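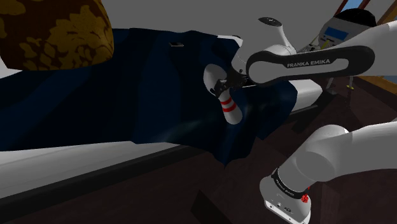 Getting Dark Cloth Clean Without Turning It Gray

I own far too many navy things. Two tablecloths, a bedspread, most of my aprons, the curtains in the back bedroom (a mistake, they face south). Over the years I've ruined a fair number of them, and I've picked up a few habits that keep the rest looking decent. Some of these came from my neighbor Tuulikki Halonen, who dyed her own yarn for years and has strong opinions about water.

Before the first wash

New dark cotton nearly always lets go of some dye. Fill the sink with cold water, push one corner of the cloth under and leave it while you make coffee. If the water is clear, go ahead and wash it with your other dark things. If it looks like ink, wash it alone the first few times. I used to pour vinegar or salt in with it because my mother did, and I really can't say it ever made a difference on store-bought fabric. The dye was set, or not set, at the factory. I've stopped bothering and I save the vinegar for the kettle.

Inside out and cold

You've heard it before, but do it! The faded look on dark cloth is mostly the surface getting roughed up as it rubs against everything else in the drum, so the fuzz catches the light and looks gray. Turn anything with an inside to the inside. For flat pieces like tablecloths, I fold them in half with the good side in and run a few big basting stitches along the edges. Takes five minutes and you pull the thread out after.

Short cycle, cold water, liquid detergent. Powder is fine for my sheets but in cold water it leaves pale streaks on navy, especially in the folds. And use less than the cap says. I use maybe half and nothing in this house smells.

Don't pack the machine. A big cloth needs room to move or it twists into a rope, and then you get those long whitish crease lines that never quite leave. I have one on the bedspread that's been there since my Clerkovham apartment and its tiny washer.

Lint, hair and the tissue disaster

Everybody leaves a tissue in a pocket once. Don't rewash it straight off, that only spreads the bits around. Dry the thing completely first, take it outside and shake it hard, then go over it with a barely damp rubber glove, always in one direction. The fluff rolls up into little sausages you can pick off. The same glove works on cat hair, and it's better than any sticky roller I've bought.

Wash towels separately from dark cloth, always. Even old towels, even towels you think have finished shedding - they haven't.

Candle wax

Let it go hard, with an ice cube in a bag if you're impatient, and lift off what you can with the back of a butter knife. Then sandwich the spot between plain paper towels and press with a warm iron, moving to a clean bit of paper each time. No printed paper towels!! I once transferred a very cheerful row of lemons onto a tablecloth that belonged to Marlina Ismail, and she was nice about it, but I bought her a new one.

If a greasy shadow stays behind, rub in one drop of dish soap, wait 9 minutes or so and wash as usual. Hold off on the dryer until you've looked at it in daylight. Heat sets grease.

Deodorant marks and chalky smudges

A clean dry sock, balled up and rubbed lightly over the mark. I keep an odd one in the ironing basket for this.

Drying

Hang dark cloth in the shade, good side in. Direct sun will take the color out of a folded edge faster than you'd believe (see curtains, above). In October, when it's too damp outside here, I drape big pieces over the banister with an old sheet underneath so the wood varnish doesn't come off on them. If you do use the dryer, low heat, and pull the cloth out while it's still a touch damp. Smooth it flat with your hands on a bed and you may get away without ironing.

Ironing without the shine

Shiny patches come from pressing too hot on the good side. Iron on the back, or put a thin cotton dish towel in between. For shine that's already there, hold the iron just above the cloth with plenty of steam and then brush it up with a soft clothes brush. It helps on wool and on heavier cotton. On polyester I've had no luck at all, so if anyone has, please write in.

Putting it away

I roll my tablecloths around old wrapping paper tubes with the good side inside, and tie them loosely with a strip of cotton. The bedspread is too big for that, so it gets folded, and I refold it along different lines every couple of months when I change the drawer liners.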